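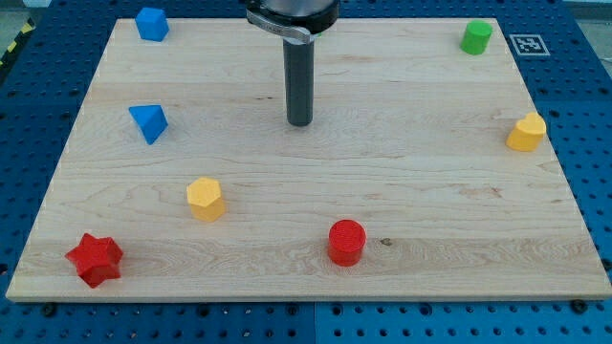 *2 min read*

**To:** Floarea Gavrilă, Prilik
**From:** Tamara Koval, Brerport bench team
**Date:** April 4, 2025

The question you fund us to answer is whether a machine can take over small tidying and sorting jobs in homes and shops. For this period the answer is still no, though one part of the job has come along well.

**Pushing on the bench**

We spent the period on table work with a plain rod and colored blocks on a wooden board: cubes, cylinders, a star, a heart and so on. Most clearing up is moving things a short way across a surface, and pushing is the cheapest way to do it. We ran 1018 pushes. The block ended where we asked in 73 percent of them.

Cylinders are the weak spot. They tip if the rod meets them high, and the star turns when it is pushed on a point. Marcelino Villanueva has rewritten the approach step so the rod comes in lower and slower. It costs time - a single block now takes 11 seconds - but we would keep the change.

**Shop trial at Skotuvow**

Kaan Güneş took the same software to the stockroom in Skotuvow for 200 attempts at straightening goods on a shelf. Boxes were fine. Bags and anything soft were not, and the staff there still do the whole shelf by hand. Orysia Holovko's notes from the visit are attached.

**Spending and next steps**

We are within budget. The second arm has not been ordered, and we ask to move that money to staff time through June.

Before then we plan to repeat the cylinder runs, add mixed household items, and go back to Skotuvow once. We do not expect to attempt laundry or dishes under this grant. The Lysenko site has asked for a visit - please let us know if travel there is allowed.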